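Password Reuse and Account Recovery in Small Organizations
Project Report, 2024-10-27
Mulugeta Lemma and Lucero Castaño

1. Purpose

This report examines how account recovery procedures affect the security of shared web services. The project was limited to Arnlow, the booking service used by student clubs, and to its test copy, Wuta. No live accounts were accessed.

2. Method

The test copy held 3,397 account records with names and addresses removed. Each stored password hash was compared with a list of 1,000 common passwords. The recovery form was then reviewed by hand against a checklist prepared in January.

3. Results

Matches were found for 466 accounts. Of these, 49 had administrator rights – a larger group than the authors had expected. The recovery form gave different replies for registered and unregistered addresses, so an outside party could learn which addresses were in use. Reset links remained valid after a new password had been set.

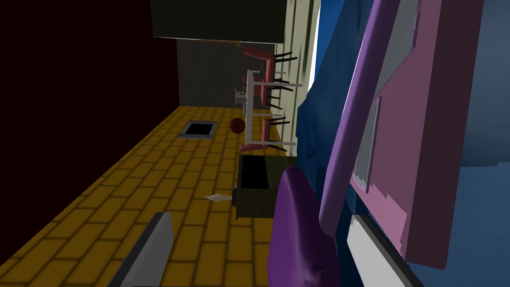

4. Recommendations

The recovery form should return the same reply in all cases, and a reset link should expire after one use. Administrator accounts should require a second sign-in step. New passwords should be checked against the common list at the time they are chosen.

5. Limits

The test copy did not include login history. The authors could not determine whether any weak account had been misused, and the link expiry fault has not been retested under Nistik, the new hosting platform.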